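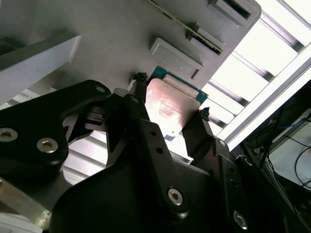
Small green circuit board with a flat silver metal plate.

Progress report, Bundard Creek water monitoring
By Ilaria D'Amico
May - 2 min read

Dear Kylie Trevaskis,

I write to inform you about the second period of the grant. The sampling is going well at the upper sites and less well near Truter Road, where the bank has collapsed and we had to move our point 80 metres downstream. The old results from this point are still valid, but they should not be joined with the new ones in the same graph.

Until now we have collected 992 water samples. The laboratory at Vasconcelos has returned the results for all except 37, which are delayed by the nitrate backlog. Turbidity was high after the autumn rain, as we expected. The salt levels at Plostent weir are higher than last year and I would like to discuss this with you before we publish it.

From the budget we have spent $3,582 on laboratory fees and fuel. The travel line is nearly finished - I ask your permission to move the unused printing money into it.

For the next period we plan to repeat the macroinvertebrate survey, and to finish the landholder letters. Two neighbours have still not answered about access through their paddocks.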